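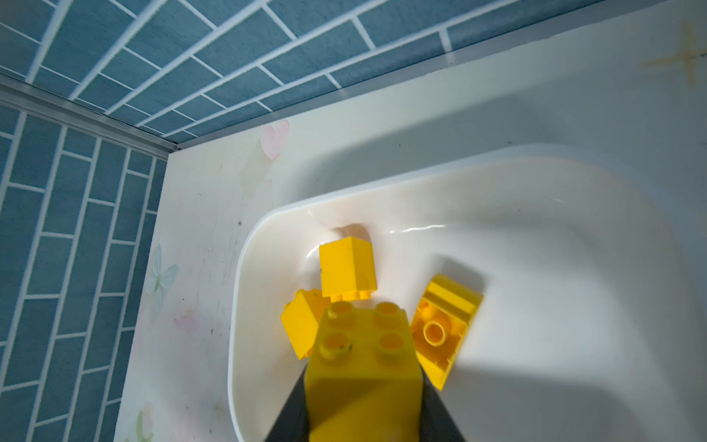 Tidying and sorting by machine: frequently asked questions

Last revised in August by Eleri Wynne, Prekitz

Can a robot tidy a room yet?
Not an ordinary room without supervision. Picking up small rigid objects from a flat surface and placing them in a container is feasible. Soft items, tangled items and anything under furniture remain difficult.

Why is sorting by color used as a test?
Color is easy for a camera to read, so most failures come from the grasp. Toy bricks are cheap, do not deform, and land in awkward positions. A brick lying on its side offers different faces to the gripper than one standing upright.

Does a second arm double the speed?
No. Two arms sharing one table must avoid each other, and one often waits. The benefit is reach: each arm covers the side nearest its base.

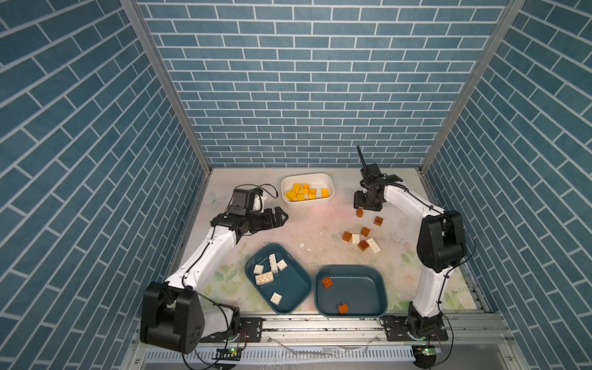 Two-arm cell with yellow bricks in the white bowl, white and orange-brown bricks in the trays, and more bricks still on the floor of the cell.

What does the wrist camera add?
A close view of the object between the fingers. A camera beside or above the table loses sight of small parts when an arm passes over them.

How fast is it compared with a person?
Slower. In our Wumo trial the arms made 714 pick attempts, of which 139 had to be repeated. A person sorting the same bricks would finish well ahead and would seldom drop one.

Can the same setup load a dishwasher or fold laundry?
Not without new training and, in most cases, different fingers. Plates are heavier and slippery - cloth has no fixed shape at all.

What about shop-floor work?
Prospects are better there. Parts are known in advance and lighting is controlled. Kitting and bin sorting are reasonable candidates if the cycle time can be relaxed.

Does the work surface have to be plain?
No, but patterns should be included in the training data. Stains and scuffs should be too.

Who do I contact about a trial?
Write to Garba Ogundipe with a parts list and the required cycle time. Trial requests are reviewed every Wednesday.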